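Master Key Systems in Small Buildings: A Study of Lost Keys and Rekeying
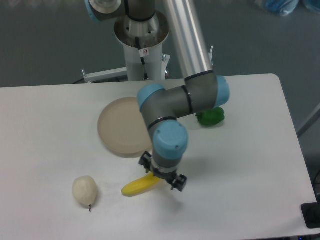

Photo: Grimshaw Technical College, media office

Student project report, Building Services Diploma, second year
Submitted November 5, 2024

1. Why I chose this topic

Before I started the diploma I worked two years in the office of a rental company. Almost every week a tenant came to the desk because a key was lost, and each time we had the same discussion. Should we only copy the key, or should we change the cylinder? There was no written rule. The decision depended on who was at the desk and how busy was the day. I wanted to find out if a small building can have a simple rule for this.

2. The building

The building in my study is called Altero House. It has 62 doors with a keyed lock, if we count the storage rooms and the meter cupboards in the basement. The locks are pin tumbler cylinders of the Nostix type, and they were installed all at the same time when the building was renovated. There is one master key level. It means that each tenant key opens one flat and the front entrance, and the master key opens everything except the electrical room, which has its own lock.

The manager allowed me to read the key register on the condition that I do not copy names or flat numbers. I agreed, and for this reason the results are given for the whole building only.

3. Method

I read the register from its first page until the end of last December. For every entry I wrote down the type of key, the reason for the request and what was done. Some entries were difficult to read and in a few cases the reason was missing. I put these in a separate group called "unknown" and did not try to guess.

After that I asked for prices from one locksmith company, Tanora, which has a shop in the neighbourhood. I asked for the price of a copied key, the price of rekeying one cylinder, and the price of a new cylinder that fits in the existing master key system. I know that one company is not enough for a proper comparison. I wrote also to two others but I did not receive an answer in time.

4. Results

The register had 81 requests. The largest group was lost keys, and the second largest was tenants who wanted one extra key for a family member. Stolen keys were rare. In 13 cases the cylinder was rekeyed, and in all the others the tenant received a copy or the request was refused.

What surprised me is that the rekeyed cylinders were not always the cases with the highest risk. One flat was rekeyed after a key fell into a lake, where it is hard to imagine that somebody will find it and use it. Another tenant lost a bag with keys and a letter showing the address, and the register says only "copy given".

The quotation for rekeying all the cylinders on the master key system in one visit was over $870, travel included. I had expected much more. The price per door becomes lower when many doors are done together, and the biggest part of the work is to calculate the new pin combinations and to cut the keys. New cylinders would be a different matter, and I did not receive a complete price for them.

5. Discussion

I propose that the manager asks two questions when a key is reported lost. Was there something together with the key that shows the address? Does the tenant know where it was lost? If the first answer is yes, the cylinder should be rekeyed the same day if possible. If it is no, and the place is known, a copy is probably acceptable.

The front entrance is a harder problem. Every tenant key opens it, so rekeying one flat does not protect the entrance. An electronic reader at this door would help, but the manager told me that the owners do not want to change the door before the next renovation.

6. Limits of the work

The register is written by hand by different people and I cannot check if it is complete. I studied only one building. My two questions have not been tested in practice, and a lawyer should look at who must pay in each case, as I did not study the tenancy rules.

7. Sources

Altero House key register (read at the office, not copied)
Written quotation from Tanora
Course notes, Door Hardware and Access, first and second term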